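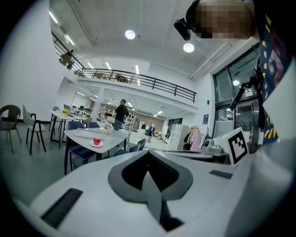

Photo: Danica Šimek

Why do towns hold lantern parades?

A lantern parade is a walk that people take together after dark, carrying lights they have made. Some towns have one every year. The town of Rakena holds its parade in July, when it gets dark early and even small kids can stay up for it.

Long ago, people carried lanterns because there were no street lights. Now we have plenty of light, so a parade is mostly for fun. It brings neighbours out of their houses in the middle of winter.

What is a lantern made of?

Most parade lanterns have a frame of thin cane, held together with tape. Tissue paper is glued over the top. The light inside is a small battery lamp - real candles can set the paper on fire, so most parades don't allow them.
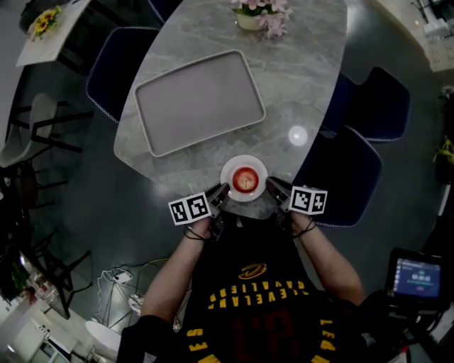

A white saucer at the near edge of the table.

Big lanterns take longer. The giant eel at Rakena is carried by 7 people and has 50 lamps inside. Its colours are painted on after the glue dries.

Who looks after the parade?

Brodie Hinds plans the Rakena route. He asks the council to close Orko Street to cars and picks a place for everyone to finish. Last year 210 lanterns went down the hill to Otetti Park.

What if it rains?

Wet tissue paper tears easily. If there is a little rain, people put clear plastic bags over their lanterns. If there is a lot, the parade moves to the next night.

Words to know

Cane: the long, bendy stem of a plant.
Route: the way you go to get somewhere.
Council: the people who run a town.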